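The Sorting Tray

My grandmother kept her buttons in a coffee can, my mother kept hers in a cookie tin, and I, being the one in the family who always had to go one better, sent away to a little outfit called Olent for a proper tray with compartments. It came on 21st February in a box big enough for a pair of boots, and I carried it from room to room for most of the morning, looking for a place that deserved it.

I should say that I had promised the quilt for May. My niece was getting married out at Tenena (a long drive, and all of it uphill, or so it always feels to me), and I wanted a button at every corner where the patches met, each one off something a person in the family had worn. There was one from a coat that went back to 1850, if you believed my grandmother, and on the subject of coats I always did.

So I cleared a space, put the kettle on, and had a good long look at what I'd bought. It was white all over and a little grainy, with thin walls running off at angles and a tall round post standing up in it, and I loved it straight away, the way you love a house with too many doors.

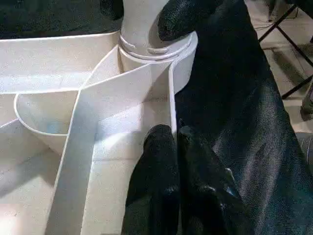

What Went Where

The deep compartment got the coat buttons, and the rounded pocket got the pearly ones from my mother's blouses, which had always rolled off everything else I owned. I slipped my spare ring of thread over the post and felt very clever indeed! By the time I remembered the kettle it was nearly dark, the coffee can was empty, and I was sitting there with my grandmother's button in my palm, still making up my mind.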